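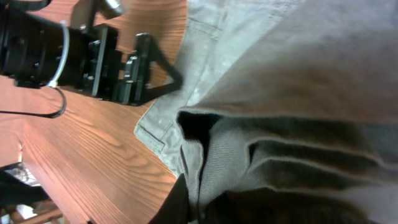

The Shirt You Sent Back

Where do returned clothes go? We followed a few. Mostly to Mersha.

3 Mar 2026

Mersha is a freight town. Two exits, a diner, a truck wash, then sheds. The biggest shed belongs to Draltetti, a returns contractor most shoppers have never heard of, and on a wet morning the line of trailers backs up past the gas station. Inside every trailer: shirts. Jeans too, and dresses with the tags still pinned in the armpit. People buy three sizes, keep one, send the rest home. Except home is a warehouse they've never seen.

Start at the dock. Bags get slit open, slips pulled, item out on a table. Smell it first. That's the rule, and the older hands do it without thinking, a quick pass under the nose like checking milk. Perfume is a fail. Smoke is a fail. Fabric softener is a fail too, which surprised me, but it means the thing has been washed.

Then the collar. Makeup lives on collars. Then cuffs, hem, seams, zipper up and down twice. A good sorter takes less than a minute over a plain shirt. A sequined dress can eat ten.

What they're looking for isn't complicated. Can it be sold as new, yes or no. If yes, it gets steamed, folded, bagged, back on a shelf. If no, it goes in a cage, and the cages are where it gets interesting.

December is the season everyone talks about but the sorters say the weeks after are worse. On the heaviest day this winter the Mersha shed took in 900 cages. The floor ran 2 shifts and the break room ran out of coffee by four. There was a hand-lettered sign on the microwave about fish. I ate lunch in my car.

So, the cages. Some go to discounters by the pound. Some go to a baler. And some, a small slice, go to Hatside.

Hatside is 60 miles north, an old mill neighborhood with a river on one side and not much parking. The repair outfit there is called Redance and it takes up the second floor of a building that used to make hat linings. No elevator you'd want to trust. Long tables, good windows, radio on low. It smells of steam and machine oil and somebodys soup.

They mend. That's the whole business. Buttons, popped seams, broken zippers, a lipstick smear that comes out with dish soap and patience. The week I visited they had finished 371 pieces, which was a good week, and everyone wanted me to write that down.

The economics are ugly. A missing button on a cheap shirt costs more in wages than the shirt brings in secondhand. Fix a wool coat, fine, the coat pays. Fix a polyester blouse and you are losing money with every stitch. Redance takes the blouses anyway, part of the deal with Draltetti, all or nothing on each load. The coats carry the blouses. Barely.

And the blouses are getting worse. Same complaint at both ends of the highway. Seams with almost no allowance, so there's nothing to take hold of when one splits. Buttons held on by a single looped thread; pull the end and it's gone. One mender keeps a jar of those buttons, sorted by nothing, and will hand you one to look at. Light as a chip. Fabric so thin the steam leaves it rippled. A shirt from twenty years ago comes in now and then, mixed up in a load by accident, and it gets passed around the tables like a baby.

Can shoppers do anything? A bit. I asked at every table and got mostly the same answers.

Measure a shirt you already like, chest and sleeve, and check it against the size chart. Boring, works.

Try things on with clean hands and no makeup. Over an undershirt if its a warm day.

Leave the tags on til you're sure. Put the spare button back in its little bag, the spare button is always missing.

Send it back fast. A sweater returned in season can go back on the shelf at full price. The same sweater two months later is a clearance item, perfect or not, and may never see a shelf at all.

And fold it. Nobody is grading you, but a balled-up shirt holds its creases after a week in a trailer and somebody has to steam them out before it can even be judged. The Mersha sorters brought this up more than anything else. More than pay, even, and pay came up plenty.

I had a return of my own in the trunk the whole trip, a blue oxford, wrong in the shoulders. Took it home again. There's a tailor by the post office who can take in a shoulder for less than I'd guessed, ready Friday.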